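Zelus
Thread, 15 parts. Posted 28/02/2023

1/ I look after one two-arm cell at the Nurnden shop. Pick up a can, put it in a box, do it again. The vendor page says it is "maintenance light." I have a notebook that disagrees, so this is me reading out of the notebook.

2/ First claim: "sets up in an afternoon." Bolting down the arms took an afternoon, sure. Getting both arms to agree on where the table is took the rest of the week. The left one had the table a hair lower than the right one did, and you don't see that until a can gets pushed into the surface instead of set on it.

3/ What fixed it was boring. Same pointed tool on each wrist in turn, same four marks on the table, write down what each arm thinks the height is, average nothing, redo the worst one. The Likel software has an auto routine for this. I ran it three times and got three answers. I do it by hand now.

4/ Second claim: "cable management included." What's included is a bag of ties. If you tie the wrist cable down flat it looks great in the brochure and it pulls at the connector every time the wrist rolls. Leave a loop. A big ugly loop. People walk by and tell me it looks sloppy and I tell them the tidy one lasted until April.

5/ Before anybody replies with a link to a drag chain: tried it. Too stiff for a wrist this size, and it added weight right where I have none to spare.

6/ Gripper fingers. The spec sheet gives a life of 2000 hours. Maybe on foam blocks. On metal cans the gripping faces go shiny well before that and then the can starts to turn in the grip. A can that turns a little is still a "successful pick" in the log, by the way. The log only knows the fingers stopped closing.

7/ So I stopped trusting the log for this. Every 200 picks I hold a can in the gripper and try to twist it by hand, with the arm in hold and the speed turned down. If it moves, I clean the faces. If it still moves, I change them. Takes two minutes.

8/ Force setting. Came from the factory at 75 percent, which dents a thin can. The Huenchumán people, who run the same model, told me to go way down. I went way down and dropped cans. Where I ended up is not far under the factory number, and I change it when the cans change. I don't believe in a universal setting and I'd like whoever wrote that help page to come and show me theirs.

9/ Camera mounts. They sit on the wrists, so every bump to a wrist is a bump to the calibration. There's a pencil line on each bracket now. If the line doesn't match up, I don't run. This has caught more trouble than the software health check, which has been green the entire time I've owned this thing. Green on the day a bracket screw was finger loose, too.

10/ Grasp check, which I do before any long run. Left arm takes the can across the middle and lifts it, right arm comes in open over by the clear box, and I stop it there and look. I want the can upright and the fingers level.

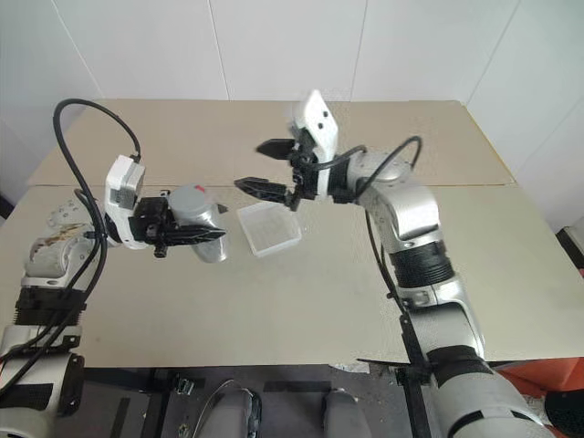
Page last changed: no edits since posting

11/ Can's standing straight in the left gripper, right one is open near the box, fine, carry on. I do check which way up the can is too. The ones I use have a little red mark on the top rim and it saves me squinting at plain silver on both ends.

12/ Stains on the left arm: yes, I know, somebody always asks. I wipe it down with a damp cloth and mild soap and what stays, stays. I'm not putting solvent near a joint seal to make it pretty. If a stain grows or feels greasy, different story, I stop and look for a leak.

13/ The clear box is the part I'd change. See-through plastic on a beige table is hard for a camera to find, and the vendor's answer was "improve your lighting." I improved my lighting. It got a bit better, and now I also get glare. My plan is a strip of dark tape along the rim. I'll report back, and if it does nothing I'll say so.

14/ What I do weekly, for the three people who scrolled this far. Pencil lines. Twist test. Run a hand along both cables feeling for flat spots, power off. Check the table hasn't shifted. Back up the program to a stick that lives in a drawer, because the cloud backup restored an old version on me once and told me it went great.

15/ Is it a bad machine? No. It does nearly what I paid for. I just want the page to say what the upkeep is, in hours, so the next shop can put it in the budget. I wrote to ask for that number and got a brochure back. It's the one with the flat cables.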